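Künstliche Tulpen in kleiner Vase: wie stehen die ordentlich?

Nikzad-Forum für Haus und Deko > Blumen, Kränze, Gestecke
3 Antworten, 1684 Aufrufe

Traudel_am_Deich
3. März 2024

Hallo zusammen,

ich bin eigentlich ein vernünftiger Mensch, aber seit meine Schwiegermutter mir eine Kiste Kunstblumen vermacht hat (sie lebt noch, sie wollte nur den Keller leer haben), verbringe ich meine Abende damit, Tulpen anzubrüllen.

Es geht um Folgendes: Ich habe eine kleine Glasvase, knapp handhoch, und möchte darin zwei oder drei rote Tulpen haben, dazu ein bisschen was Kleines, Weißes. Klingt machbar. In der Praxis stelle ich die erste Tulpe hinein, sie lehnt sich nach links. Ich stelle die zweite hinein, die erste dreht sich um die eigene Achse und zeigt mir die Rückseite. Beim weißen Kleinkram verhakt sich alles mit allem, und wenn ich einen Stiel herausziehen will, kommt der ganze Busch mit und die Vase gleich hinterher. Einmal habe ich sie noch aufgefangen. Einmal.

Meine Fragen:

Kürzt man die Stiele, und wenn ja, womit? Meine Küchenschere hat jetzt eine Kerbe, durch die man durchgucken kann.

Füllt man etwas in die Vase? Man sieht ja durch, das ist der Nachteil an Glas.

Und wie bekommt man die Dinger dazu, dass sie nicht aussehen wie im Wartezimmer beim Zahnarzt?

Ich habe im Netz eine Anleitung gefunden, die mit dem Satz anfing, man solle die Blumen »sprechen lassen«. Meine haben nichts gesagt.

Danke im Voraus
Traudel

Knöterich
Antwort, als hilfreich markiert von 4 Mitgliedern

Echte kaufen.

Rami Semaan
Antwort, von der Fragestellerin angenommen

Hallo Traudel,

die Küchenschere ist hin, da können wir nichts mehr machen. In den meisten Kunstblumenstielen steckt Draht, und Draht gewinnt gegen Scheren immer. Nimm einen kleinen Seitenschneider aus dem Werkzeugkasten. Wenn keiner da ist, kostet so etwas weniger als die nächste Küchenschere. Beim Knipsen das freie Ende festhalten, sonst fliegt es hinter die Heizung und liegt dort bis zum Auszug.

Vor dem Kürzen aber erst mal anhalten, und zwar wörtlich: Stiel neben die Vase halten, so dass der Kopf auf der gewünschten Höhe sitzt, und dann unten eine Fingerbreite mehr stehen lassen, als du für richtig hältst. Umbiegen kann man später immer noch, Ankleben ist eine Tätigkeit für Leute mit sehr viel Geduld. Ich habe im November für das Gemeindefest in Horklow die Tischdekoration gemacht, 30 kleine Vasen, und die ersten vier sind zu kurz geraten. Die Tulpen guckten gerade so über den Rand wie Kinder im Schwimmbad. Die vier Vasen standen dann beim Kuchen, wo keiner auf Blumen achtet.

Zum Wegdrehen: Das passiert, weil die Stiele kerzengerade aus der Kiste kommen und unten auf dem glatten Glas keinen Halt haben. Bieg das untere Ende zu einem kleinen Fuß um, etwa wie bei einem Spazierstock, nur flacher. Der Fuß klemmt sich an die Innenwand und die Tulpe bleibt, wo sie ist. Bei der zweiten Tulpe biegst du den Fuß zur anderen Seite. Dann halten sie sich gegenseitig fest, was man von den meisten Paaren auch nicht behaupten kann.

Füllen würde ich bei Glas nur, wenn die Vase kippelig ist. Dann heller Kies oder Glassteine, erst die Stiele hinein, dann vorsichtig füllen. Umgekehrt stochert man. Steckschaum sieht man in Glas leider sofort, und er bröselt. Den Tipp mit dem durchsichtigen Gelwachs aus dem Nurkell-Bastelheft habe ich einmal befolgt. Ich sage dazu nur, dass die Vase seitdem als Briefbeschwerer dient.

Und das Wartezimmer: Das kommt davon, dass alle Köpfe gleich hoch sind und alle nach vorne schauen. 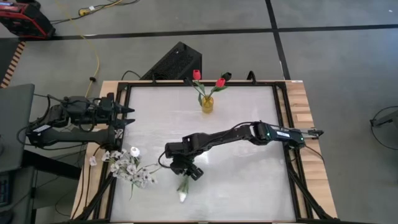
Eine Tulpe höher und etwas nach links, die andere nach rechts geneigt und den Kopf ein Stück tiefer, mehr Geheimnis steckt nicht dahinter. Echte Tulpen hängen auch, kaum dass man sie einmal allein gelassen hat. Wenn du noch etwas Dunkles dazusteckst, eine fast schwarze Blüte zum Beispiel, wirkt das Rot gleich weniger nach Tankstelle. Gelbes Glas zu roten Tulpen geht übrigens gut, auch wenn meine Frau das bestreitet.

Den weißen Kleinkram legst du vorher lose auf dem Tisch aus, auf einer hellen Unterlage, und zwar mit Platz dazwischen. Dann einzeln nehmen und einzeln stecken. Solange der Busch als Busch daliegt, ziehst du immer drei Stiele, wenn du einen willst. Am Stiel anfassen, nie an der Blüte, die sitzt bei den billigen nur aufgesteckt und bleibt dir sonst in der Hand. Und immer mit dem größten weißen anfangen, die winzigen kommen zum Schluss in die Lücken. Oder auch gar nicht. Bei einer so kleinen Vase ist nach zwei Tulpen und drei kleinen Weißen meistens Feierabend, der Rest wandert zurück in die Kiste deiner Schwiegermutter.

Falls die Blumen vom Keller verknittert sind: Föhn auf lauwarm, Abstand halten, Blätter mit den Fingern glattziehen. Auf heiß bekommst du Rosinen.

Viele Grüße
Rami

Graue_Eminenz_47
Antwort

Dem Vorredner stimme ich im Wesentlichen zu, möchte aber zum Thema Staub etwas ergänzen, das wird ja immer vergessen.

Ich habe früher in einem Möbelhaus in Graltodbridge ausgestellt, da standen auf 4000 Quadratmetern überall Kunstblumen herum, und wer durfte sie saubermachen? Richtig. Wir haben es mit dem Pinsel versucht, mit dem Staubwedel, mit Druckluft (danach war der Staub auf den Sofas). Was am Ende funktioniert hat: Tüte mit einer Handvoll grobem Salz, Blume kopfüber hinein, zuhalten, schütteln. Der Staub geht ins Salz. Danach ausklopfen, am besten draußen. Ich würde das nur nicht bei Blüten machen, die lose sitzen, sonst schüttelt man sie in der Tüte vom Stiel und darf anschließend im Salz angeln.

Wer Kunstblumen in die Sonne stellt, hat nach einem Sommer übrigens rosa Tulpen statt roter. Manche mögen das.

Zum Kürzen noch: Man muss nicht kürzen. Man kann die langen Stiele auch unten in der Vase im Kreis legen. Sieht in Glas allerdings aus wie ein Regenwurm im Marmeladenglas, insofern ziehe ich das zurück.

Kommentare zur Antwort von Rami Semaan

Traudel_am_Deich: Seitenschneider gekauft, Füße gebogen, eine Tulpe hoch, eine schief. Sie stehen! Seit gestern Abend, und ich bin zweimal extra dran vorbeigelaufen. Die Weißen habe ich auf einem Backblech auseinandersortiert, mein Mann hat gefragt, wann es die zu essen gibt.

Knöterich: Bei echten hätte man das Problem nach einer Woche auch gelöst.

Rami Semaan: Freut mich. Was machst du mit dem Rest der Kiste?

Traudel_am_Deich: Da sind noch geschätzt 200 Stück drin, darunter eine Sonnenblume von der Größe einer Radkappe. Ich mache dafür ein eigenes Thema auf, wenn ich so weit bin.

Graue_Eminenz_47: Sonnenblume bitte nicht ins Salz.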